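Trekberg Lab Teaches Robots Housework Without a Robot in the Room

Jun 25, 2020

Anyone who has put off washing a high window will have some sympathy for the team at Trekberg, which has spent the spring collecting chores (yes, chores!) in an attic workshop in Grullau. The group's method, called Brostness, lets people do everyday jobs with a gripper in each hand, while marker cubes on the grippers record how they move. 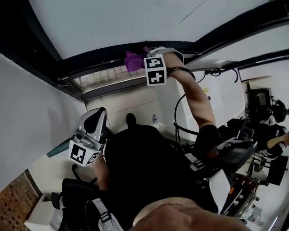
A wearer reaches up to a window with one of the two marked grippers, its jaws pressed against a purple cloth.

The team says it has gathered about 2,000 short recordings since April, from wiping and folding to putting away dishes. A two-armed robot trained only on those recordings finished 70 percent of its wiping trials, and the researchers were as pleased as you would expect, though folding is still giving them trouble.

Partner company Jalali will try the method next in its own test kitchen, and the group hopes to share the recordings with other labs once they have been sorted and labeled.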